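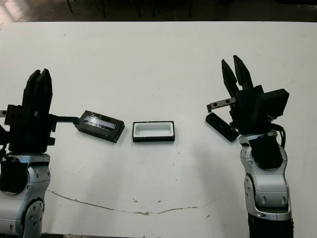 Why Your Old Games Won't Run on Your New Console

Somewhere in your house there is probably a drawer. In the drawer there is a game that your older cousin, or your mom, says was the best game ever made. You take it out, blow the dust off, and carry it over to your shiny new console. It doesn't fit. Or it fits, and the console looks at it the way a cat looks at a salad.

Why? It's a game. You have a machine that plays games. Grown-ups have been arguing about this for longer than you've been alive, and some of them get quite red in the face.

A game is a very long list of orders

Inside every game is a huge list of instructions. Draw a tree. Play the jumping noise. If the player touches the lava, take away a life and make them feel bad about it.

The instructions are written for one particular chip, the part that does the thinking. Chips don't all speak the same language. One chip might read the number 60 as "add these two things together." Another might read it as "stop everything." You can see how a game of tennis would go wrong.

So when a company builds a new console with a new kind of chip, all the old games are suddenly written in a language the machine never learned. The new console may be much, much faster. That doesn't help. If you can't read Finnish, reading Finnish very quickly is no use to you.

Let's invent some trouble

Say a company called Galska sold a console in 2000. It was gray and heavy and everybody wanted one. The big hit was Rikuvel, a game about a beetle who delivers mail. Years go by. Galska makes a second console, with a better chip. Now your parents want to show you the beetle. What can Galska do?

It has 3 choices, and every one of them annoys somebody.

The first choice is to put the old chip inside the new console, right next to the new one. Now the machine can play everything. It also costs more, gets warmer, and takes up most of the shelf. Companies have really done this, and then quietly stopped doing it when they saw the bill.

The second choice is called a port. Programmers go back to the game and change its instructions so the new chip understands them. Maricruz Robles, who has spent a good part of her working life on ports, compares it to moving house. "You think you own one couch and a lamp," she says. "Then you open the closet." Her longest list of things to fix in a single game had 1284 items on it. One of them was a duck that faced backward.

The third choice is an emulator, and it's the sneaky one.

The machine that pretends

An emulator is a program that pretends to be an old console. The game gives an order in the old language. The emulator listens, works out what was meant, and tells the new chip in words it knows. Then it does that again, millions of times a second, without asking for a snack.

All that translating is hard work, and that's why the new machine has to be a good deal faster than the old one. It's doing two jobs. Imagine reading a book out loud in English when every page is in Finnish. You'd get tired, and you'd want to be paid.

Emulators can also be too good. Some old games counted on the console being slow. They had no clock of their own – they just did everything as fast as they could, which wasn't very fast. Run a game like that at full speed on a modern chip and the beetle delivers all the mail and retires before you've picked up the controller. So a good emulator has to be slow on purpose, by exactly the right amount. It even has to copy the old console's mistakes, in case a game was relying on one.

Can't they just do it for every game?

You'd think so. But some games were made by companies that closed long ago. Sometimes the original instructions were kept on one computer under one desk, and someone threw out the desk. And sometimes three different companies each own a piece of the game: one has the music, one has the characters, and one isn't sure what it has but would like money for it.

Puspita Osman, who collects old consoles and has run out of closets, keeps the real machines working instead. She cleans the contacts, replaces tired parts, and owns more power cables than most hardware stores. She says the hardest thing to find is a television old enough to plug them into.

Words to know

Chip: the part of a console that follows instructions.
Port: a game that has been reworked to run on a different machine.
Emulator: a program that pretends to be another machine.
Backward compatible: able to play games made for an older console. Your parents will ask whether the new one is. Now you can tell them why it might not be.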